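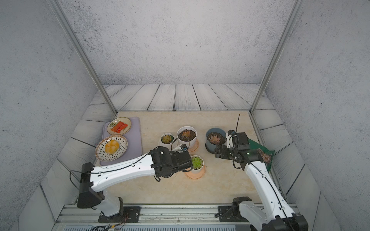 Reading time: 2 minutes

How we prepare a lesson with two arms

In our student club Ukodow, every new member learns the same routine first. Please follow the steps slowly.

1. Check that both bases are tight on the rail.
2. Move each arm by hand and watch that the cable does not pull.
3. Place the objects and open both grippers.

Now look at the wrist view on the screen. The object should be inside the view together with both fingers. 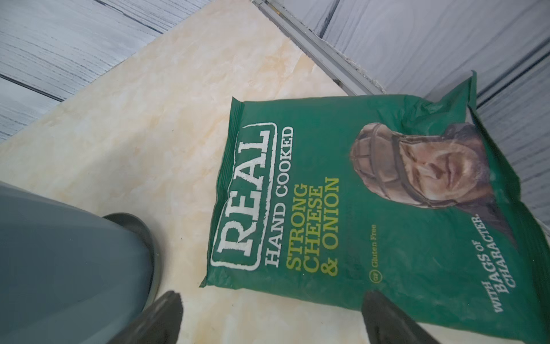
Reshma Lekota wrote to us that her group at Vendier does this check before step 3, and it saves them much time.

Both ways are good. When the view is fine, go down with small moves, and
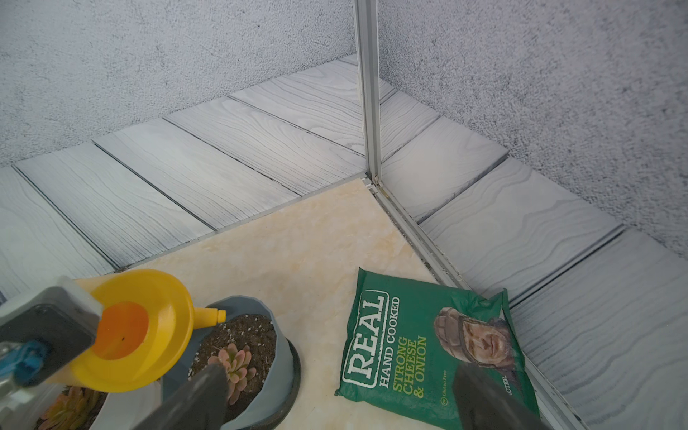
stop before the fingers touch the table. Write the joint values in your notebook. Our club folder has 43 such notes already.

Then repeat with the second arm.
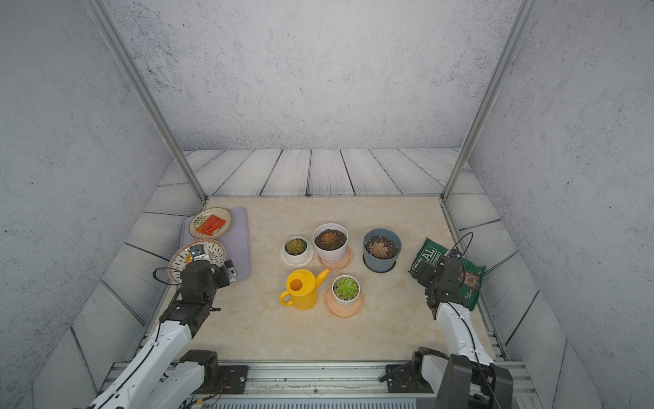
Can one student drive both arms?
We recommend two students, one for each arm, until both have finished the August course.

Save your file before you switch off the power.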